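ok so the denim pile. I finally weighed it and it's 56 pounds. of jeans. in a two-bedroom apartment

most of it came from the Tadcombe thrift sale back in August, they were doing fill-a-bag and I have no self control around a bag

the plan is a quilt!! a big heavy picnic one. 168 squares if I cut them the size I want, and I'm using the Lanel pattern but skipping the border (hate that border)

tonight is just sorting and folding. dark blues on the left, faded stuff on the right, anything with stretch goes straight back in the donate bag, sorry

can we talk about gold topstitching though. I was going to cut around every seam and now I want them all IN the quilt. those chunky little tacks where the stitching ends?? so good 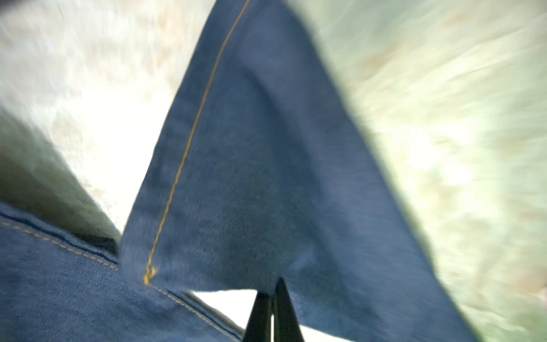 my rule is fold in half, smooth it, fold again, move on. do not stop to try anything on. (I have tried on 3 pairs)

also if you sew denim please tell me which needles you like, I went through a whole pack on the last tote bag and the machine was making a noise I can only call upset

ok one more stack and then I'm making toast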